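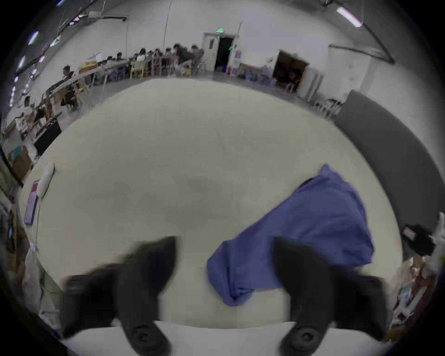 August 4, 2019

Came in on a Sunday to get the ball rebound numbers done before Flallholm's preseason starts, and I'm glad I did, the building was lovely and quiet! Ran 12 match balls from the Meletti batch through the drop test, same as in May. Ten came up fine. The other two were bouncing noticeably low even after I topped up the pressure (checked the gauge twice, it's good), so I've put a strip of tape on them and left them on Irfan's shelf. Irfan, can you look at the valves when you get a minute?

Then on to the wear panels. The Keskin panel is at 2,685 kicks now and the seams still look great, a bit of scuffing on the print and that's all. I'd like another 300 on it before we cut it open. Vittoria thinks we should stop now and compare with the old one while it's at the same stage, and she may well be right, so let's talk it over.

Tarık rang about the new manager at Drandmont. Apparently he wants softer balls in training, or at least less air in them, and the goalkeeping coach hates the idea. Not our fight, but it does mean they'll want figures at lower pressure, and we have almost none. I started a table for that on the back page, two rows so far.

Still to do: order needles, find the other stopwatch, ask Kavitha which turf sample she wants under the drop rig.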